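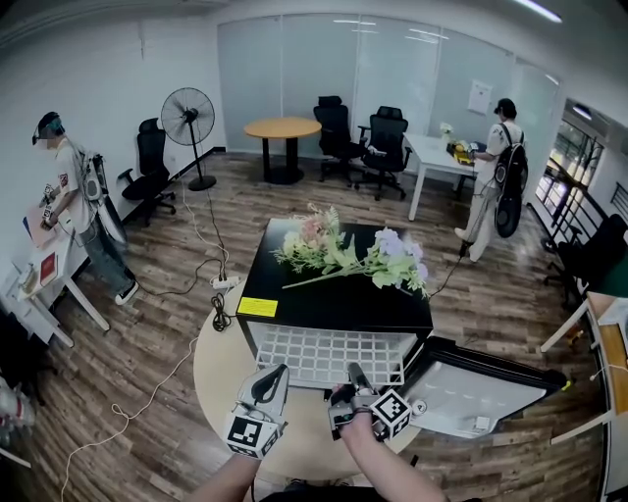

Tímea Bognár wrote to us that she does not mind teaching the machine how to handle flowers, but she would like to know what she will do in the morning once it has learned. We got similar letters after the February issue, so we give some space to the question.

At Benum, the daily work of part of the staff has changed. Before, they arranged and packed artificial flowers by hand. Now they spend a share of the shift with hand-held grippers, and they do the same movements slowly so that the Clurora system can learn from them. The plan is to collect 2,000 recordings. At the time of writing there are 1,267.

The colleagues told us that the work is quiet, but it is tiring for the wrists. After several complaints, one recording block was shortened to 70 minutes, with a longer break after it. The hourly wage stays the same as for packing. The bonus for finished boxes is not paid for recording hours, and this is still a point of discussion.

The management has promised that the 8 people in the group will be offered training to look after the machines. Vlasta Šťastný asked for this promise in writing, with a list of the courses. We have not seen the list yet.

Letters on this subject can be left at the Rustach office until four in the afternoon.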